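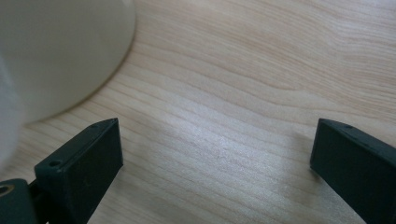

Narnero table top, pale finish, with the grain running on the diagonal.

We've had the Narnero in the Stistthorpe showroom since August and it's still the table I steer people towards when they ask for something light that isn't plain. Look at how the lines curve and bunch up into little ripples! The colour shifts between cream and a warmer tan, and no two tops come out the same, so if you're fussy about pattern (I am) do come in and pick yours from the stack.

The surface is smooth with only a light finish on it, so it catches the light and goes almost silvery in places. Lovely for morning coffee. If you'd like it flatter and duller, Genivaldo in the workshop can rub it back before it goes out, just say so when you order.

Care is easy. Wipe with a damp cloth, dry it off, and give it a thin coat of oil now and then. Please use a mat under hot pans.

Sold as a top on its own or with the Drirkus legs, which bolt on with the key in the box. It takes two people to turn it over once the legs are fitted.

Order code: 1305
Top only: £931
Drirkus legs, set: £44 extra
Guarantee: 5 years on the top and legs

To see one in person, ask for Titilayo or Ebere at the front desk. Offcuts for colour matching are free.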